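Quick one tonight, it's late and there's a load in the dryer I will have to deal with in 6 minutes.

So. The shelf wall. If you've been reading a while you know the long white wall in the front room has been bare since we moved to Vomwood, and I've been saying "this weekend" about it since before the clocks changed. Well it's October and it's finally started. Started, not done.

What I had: a box of black frames, two of them square, the rest whatever. A tin of old toy blocks from my mother's attic. A bag of postcards. A lamp I don't like.

What I wanted: something that didn't look like a dentist's office.

First try was hanging everything. Bad. I measured from the floor, then Emmanuel measured from the ceiling, and our ceiling and our floor do not agree with each other. Three holes in the plaster before lunch. Filled them with that tub of filler from Orakzai (the hardware place by the bridge, not the restaurant) and it dries a slightly different white. Fine in the evening. Not so fine at 10 am when the sun comes in sideways.

Emmanuel Simiyu, for the record, has opinions about spirit levels and I have been asked to put his full name here so that he gets credit for the third hole.

Second try — lean, don't hang. Everything just props on the long low ledge against the wall and you move it when you get bored. So much easier. No drill. You can dust behind it, in theory. I bought a strip of that grippy shelf liner and cut it up small, a bit under each bottom corner, so nothing slides.

Then the blocks. I'd been about to give them away. They're plain painted wood, no letters, and I tipped them all out on the rug on Wednesday to see if the colors were any good. The greens have gone kind of sad. Yellow is ok. The blue ones are all chewed (me, probably, 1980-something). But the reds! The reds are great. Still really bright. I washed them in the sink with dish soap, dried them on a towel, didn't soak them because my aunt once soaked a whole set and the paint came up in flakes.

A few things I worked out while shuffling stuff back and forth for an entire evening:

- One block per frame. I tried a little stack and it looked like a store window.
- Empty frame is better than a bad picture. I've left plain pale paper in the square one for now and I might just keep it.
- Put the small thing in front of the big thing, off the wall a bit, so you get some depth.
- Step back to the kitchen door before you decide anything. Up close everything looks crooked.
- Everything IS crooked. Let it go.

The paper in the square frame is just the back of a sheet from a Kata sketch pad, cut down with kitchen scissors. Heavier than printer paper so it doesn't ripple. I did think about buying a proper mat and then saw what a custom cut costs and closed the tab. 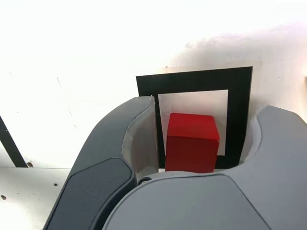

Red was the right call, I think. I went back and forth on yellow for ages and yellow just dissapears over there by the window. Red against black and off-white, you notice it from the hall. My sister says it looks like a stop light. She's allowed to be wrong.

Still to do. The postcards, which I haven't even sorted. The lamp, which is going back in the closet. And the far end of the ledge where there's currently a stack of mail and a Roltedex desk thing full of phone numbers for people who have all since moved. I kind of love it though? Might stay. It has the right amount of black plastic to go with the frames.

Also someone asked in the comments last time if leaning frames fall over when a door slams. We've had one go, the skinny tall one. It fell forward onto the rug and was fine. I moved it further down and gave it more of a slope, hasn't gone since. If you have a cat I don't know what to tell you, ask someone with a cat.

Paint question for anybody who knows: is it ok to wax old painted blocks? Just plain furniture wax, thin coat. The tops are nice but I'd like the sides to have a tiny bit more life in them and I don't want to do something dumb to the only good color in the tin. Tell me before the weekend becuase I will just do it otherwise.

Ok dryer's going off. More when the postcards are sorted.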